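Planification d'achat d'un robot bimanuel

La planification d'achat d'un robot bimanuel désigne l'ensemble des étapes par lesquelles un laboratoire, un atelier ou un établissement d'enseignement définit son besoin, établit un budget et commande un robot à deux bras. Elle couvre la machine elle-même, mais aussi les préhenseurs, le mobilier, les objets de test, la formation et la maintenance.

Le terme s'emploie surtout pour les robots à torse, dont les deux bras travaillent au-dessus d'une table, par opposition aux bras industriels isolés fixés sur un socle.

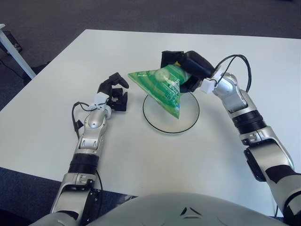
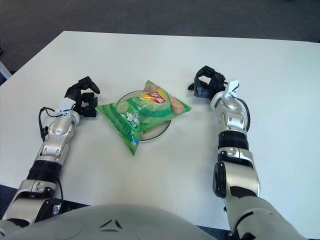
Emballage vert et assiette blanche devant un robot à deux bras, sur une table blanche.

Définition du besoin

Le cahier des charges part en général d'une liste de tâches : saisir un sachet, le déposer dans une assiette, ouvrir un tiroir, passer un objet d'une main à l'autre. Chaque tâche est décrite par la masse de l'objet, sa forme, sa rigidité et la hauteur du plan de travail. Les emballages souples sont souvent retenus parce qu'ils se déforment sous les doigts et que leur orientation finale varie d'un essai à l'autre.

La charge utile demandée se calcule au bout du bras, préhenseur compris. Une main à plusieurs doigts pèse plus lourd qu'une pince simple, et la capacité restante peut devenir le facteur limitant. Dans sa méthode d'évaluation, Ruxandra Mihăilă recommande de fixer la charge à 700 grammes par main pour les tâches de table courantes, main non comprise, et de n'aller au-delà que si une tâche de la liste l'exige.

Postes de dépense

Le prix catalogue couvre rarement l'installation complète. Les devis séparent habituellement :

— le torse et les bras ;
— les mains ou pinces, avec leurs supports de fixation ;
— le câblage externe et les clips de maintien ;
— le poste de calcul et les licences ;
— le transport, l'assurance et la mise en service ;
— les pièces de rechange.

Les câbles qui longent les bras à l'extérieur figurent parmi les consommables. Leur boucle doit être assez longue pour suivre la rotation du poignet, et un jeu de rechange est commandé avec la machine. Dans le barème publié par le distributeur Drallavent, le jeu complet pour deux bras est facturé 2 979 euros, pose comprise.

Le mobilier est souvent oublié. Une table stable, d'une hauteur compatible avec la portée des bras, suffit dans la plupart des cas. Un plateau de couleur unie facilite la détection des objets par la caméra, sauf lorsque ceux-ci sont de la même teinte. Nele Wouters conseille d'acheter la table après réception des plans cotés du robot et de prévoir un passage libre derrière celui-ci.

Choix du préhenseur

Deux familles dominent. La pince parallèle est peu coûteuse, robuste et simple à remplacer. La main à plusieurs doigts permet des prises par un coin ou par une arête, au prix d'un entretien plus fréquent. Certains acheteurs équipent les deux bras de mains identiques afin de réduire le stock de pièces ; d'autres réservent la main complexe à un seul côté.

Le support entre le poignet et la main mérite une ligne propre au devis. Chez Florkero, il est vendu avec la main ; chez Grewal, il se commande à part, dans une version adaptée à chaque modèle de bras.

Location et essai

La location avec option d'achat est proposée par plusieurs distributeurs. Elle permet d'exécuter la liste de tâches sur site avant l'engagement. Le protocole décrit par Yogesh Upadhyay et Wanpen Khunthong prévoit que l'acheteur fournisse ses propres objets, que la même consigne soit répétée avec l'objet tourné différemment, et que les interventions de l'opérateur soient notées au même titre que les échecs.

La plateforme Tutau a été diffusée principalement sous cette formule, avec une durée minimale de deux mois.

Calendrier et amortissement

Les établissements publics déposent en général leur demande en mars pour une livraison à l'automne. La durée d'amortissement retenue est le plus souvent de cinq ans pour le torse et les bras, et plus courte pour les mains. Arif Siregar propose de les inscrire sur deux lignes budgétaires distinctes — une pratique encore peu suivie dans les petits laboratoires, où l'ensemble est enregistré comme un seul bien.

Voir aussi

Robot collaboratif
Préhenseur
Coût total de possession
Téléopération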